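Keogh will now rent you a kitchen's worth of practice

Parkeck: Robot arms may be had by anyone with a credit card. Somewhere for them to learn to make breakfast is harder to come by, and Keogh, which until January sold storage boxes, thinks there is money in that.

Its new service, Jenard, is a furnished worktop let by the day at 400 euros. The price covers the counter, the props and a technician for the first 2 hours. Props run from real crockery to toast that no one will ever butter, in this case a slice of wood.
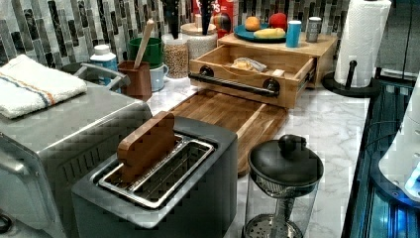 Rivau, which tried the service before it opened, said the day rate was fair but the resetting was not: its people spent more of the booking putting things back than the arm spent moving them, and it would like that taken off the bill.

Keogh says it is thinking about it. For now customers may buy a reset package, under which somebody else puts the banana back. It costs extra, and must be booked 3 days ahead.
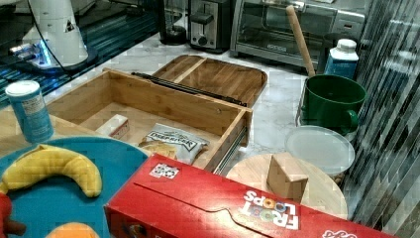
Parkeck desk | Automation | 10 am

The brochure promises "realistic household disorder", a thing most households supply free of charge. Clients choose from 10 layouts, graded from Tidy to Family, and the last of these is said to be booked into the spring.

Breakages are charged at cost. Food is not included, and neither is lunch.

Related
Parkeck warehouse robots get their own car park
Rivau delays folding arm again
Review: a window cleaner that is afraid of windows
Keogh closes its storage box line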